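24/09/2021

Bootstrap day! I have been waiting all month for this chapter and it was even better than I hoped. You take your 420 measurements, throw them in a hat, and draw 420 of them back out with replacement. Then you do it again. And again, 200 times on my old laptop, and the medians pile up into a little hill right in front of you. I sat there grinning at a histogram.

The data were the Rivadeneyra rainfall sheets, which Flor Flores typed in over the summer (bless her, every decimal in its place). The median hardly budged from one resample to the next. The mean jumped all over the place, thanks to 2 monster storms.

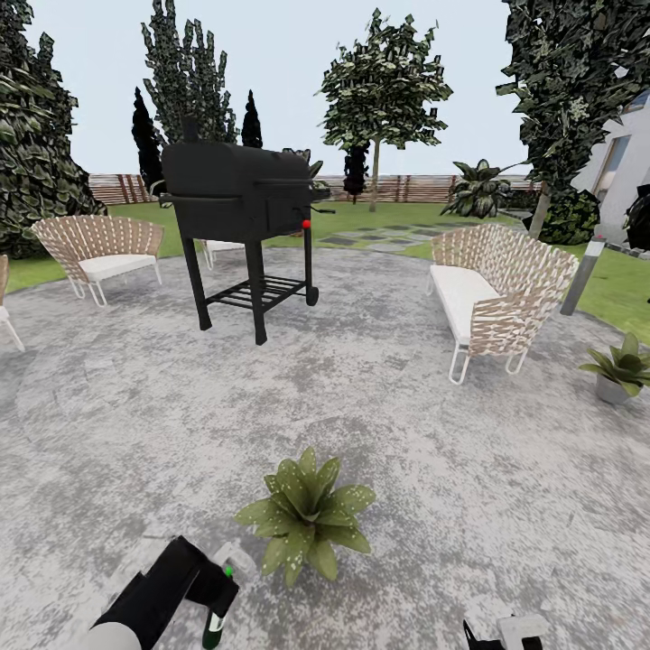
After lunch: the mean versus those storms

I took both storms out, just to look, and the interval for the mean shrank like a wool sweater. Then I put them back in. They rained, they count! Flor thinks we should work on the log scale and I'm coming around to it.
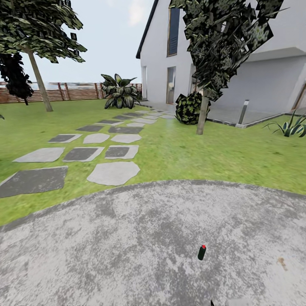

The other thing I tried was resampling whole weeks, blocks of 7 days, so that wet days stay next to their wet neighbors. The intervals got wider, and I was so pleased, because that is just what the book said would happen when days hang together. I ran it a second time with a new seed and got nearly the same picture.

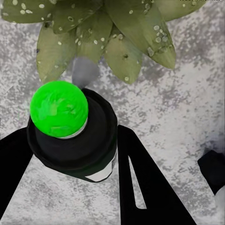

Gradix choked on the block version, so I moved it all to Wimetti, where the loop is four lines long and I can read every one of them. I want to show the Orkerow reading group in October. They still do everything with the normal formula and I can't wait to see their faces when the hill comes out lopsided.

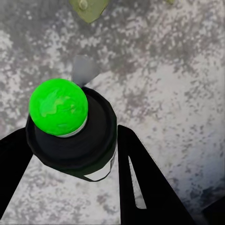

Flor's question on the phone tonight: why draw with replacement?
If you draw all 420 without replacement, you get the same sample back every time, only shuffled, and the median never moves.

Tomorrow, logs. And I need to find my good pencil.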